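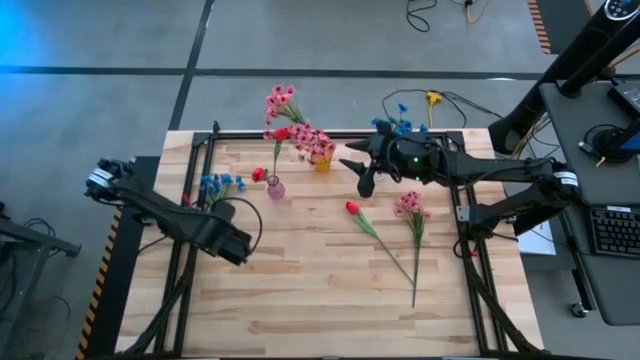 Faux flowers in small containers, how do you keep them from flopping?

Started by pestier_porch
Board: Crafts and Decor > Floral

pestier_porch wrote:
Hi all! I finally caved and bought a bunch of artificial flowers, and now I've got them spread out on the butcher block and no plan whatsoever. I have pink daisies (a lot of pink daisies, I got carried away), two red tulips, a bunch of blue cornflowers and another red flower on a really tall stem. For containers there's a little yellow cup and a small round pink glass vase, both of which I love and neither of which seems big enough for anything.

Right now the cup is stuffed with daisies and I think it looks great, nice and full. The tall red one is by itself in the pink vase. The tulips and the cornflowers are still lying on the wood because I can't decide. It's for a shelf in my entryway, 15 inches deep, so it mostly gets seen from the front. Help?

mossandtwine wrote:
Ooh fun colors! I'd put the cornflowers in with the tall red one. Blue at the bottom, red up top, and it hides the bare stem. One lonely stem in a vase always reads a little bit dentist's office to me, sorry!!

Tefera_Jo wrote:
Disagree with moss. A single stem in a round vase is a classic and I'd leave it alone. What I would do is shorten it. With a small vase I like the flower to stand one and a half to two times the height of the vase and no more. Do you have wire cutters? Don't use your good scissors, there's wire in most of those stems and it'll chew a notch right in the blade. Ask me how I know.

pestier_porch wrote:
I have cutters but I'm scared to cut it! It's the nicest one I bought. Can I bend the stem up inside the vase or will that look dumb through the glass?

Tefera_Jo wrote:
Depends how see-through the glass is. If it's clear enough you'll see a big ugly loop in there. Cut a little, look, cut a little more. You can always take off another inch.

hank in movham wrote:
My wife does these for the church hall in Movham and she fills the bottom of every vase with aquarium gravel. Weight is your whole problem with fake flowers, they're top heavy and there's no water in there holding things down. A bag of gravel is cheap and you'll have enough for the next 70 vases.

mossandtwine wrote:
Gravel in a cup, yes. Gravel in a pink glass vase, ehhh. I'd go with glass beads or clear marbles so the color still comes through.

Eero Tuominen wrote:
Floral foam for the cup. The dry kind, gray or brown, not the green stuff for fresh flowers (that one crumbles everywhere and you will find it in your socks). Cut it a bit bigger than the cup and push it down so it grips. Then start with the tallest daisies in the back, since your shelf is against a wall, and work forward and down. I did 2,000 stems for a hotel lobby one October and the foam was the only reason I stayed sane.

pestier_porch wrote:
2,000! OK I feel silly fretting over this little pile. I've also got more loose pink daisies that didn't make it into the cup. Too much pink if I use them all?

Eero Tuominen wrote:
Put them behind the cup in something taller and you get one big pink shape with some height to it. I would not mix them around the whole shelf. Keep the pink together and let the red and blue be the small accents.

mossandtwine wrote:
Or! Mix everything like a meadow! I know I'm outvoted on this thread but daisies and cornflowers together are so cheerful, and a matchy pink clump next to a matchy blue clump looks like the store display.

Tefera_Jo wrote:
I'll give you that one, moss. A few cornflowers tucked in low at the front of the cup would be pretty. Keep the tulips out of it though. Tulips have such a clean shape and they get lost in anything frilly. Find them a bud vase or an old spice jar.

rosterness_rae wrote:
Before any of this, fluff them! Spread the petals with your fingers and bend each stem a tiny bit so they aren't all standing at attention. If the petals are creased from the package, a hair dryer on low helps with the fabric kind. Keep it moving and don't hold it close, I melted a peony.

pestier_porch wrote:
Rest in peace to the peony. OK, plan: dry foam in the cup, a few cornflowers down low, extra daisies behind in a pitcher I have somewhere, clear marbles in the pink vase, and I'll trim the tall red one half an inch at a time with my eyes closed. Tulips get a spice jar. Does anybody glue the stems into the foam or is that overkill?

hank in movham wrote:
Do you have a cat?

pestier_porch wrote:
Two.

hank in movham wrote:
Glue.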